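Hilo sobre cómo enseñamos tareas de limpieza a un robot, que me lo habéis preguntado varias veces desde agosto.

Trabajo en Nakatik, en un proyecto que llamamos Trurnirham. El objetivo es que un brazo doble coja útiles de limpieza, los use y los devuelva a su sitio. De momento vamos por coger y devolver.

Tenemos dos vías. La primera es el control remoto: una persona mueve dos mandos y el robot copia. La segunda es hacer la tarea con las propias manos y grabarla desde la cabeza.

Con control remoto llevamos 209 demostraciones. Con las manos, 76 en una mañana. La diferencia de ritmo es enorme y explica casi todo lo que viene después. 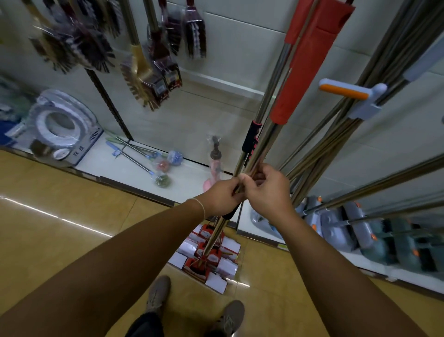
Lo que más nos cuesta enseñar es el agarre con dos manos en objetos largos. Con una taza, el robot cierra la pinza y ya está. Con un palo de fregona hay que decidir qué mano va arriba y cuánto se inclina el conjunto. Aquí la derecha va algo más alta que la izquierda y las dos sujetan el acero, no la espuma negra. Para el modelo ese dato cuenta: el metal brilla, refleja las luces y confunde a la estimación de profundidad.

Por control remoto ese mismo agarre sale peor. El operador no nota el peso del cabezal y corrige tarde. De las primeras 12 pruebas con palo largo tuvimos que repetir la mitad.

El paso de mano humana a pinza lo hacemos con Kubiak, nuestro programa interno. Toma la posición de las muñecas y de los dedos y propone una postura equivalente — a veces imposible para el brazo, y entonces se descarta.

¿Sirve grabar en pasillos de tienda? Para nosotros sí. En el laboratorio de Rorkside el fondo es siempre el mismo y el modelo se acostumbra. En un pasillo hay más palos, cepillos colgados y recogedores cerca de lo que quieres coger.

Meta para la próxima tanda: llegar a 200 demostraciones a mano y comparar con las de control remoto en la misma tarea. Pondré los resultados en este mismo hilo.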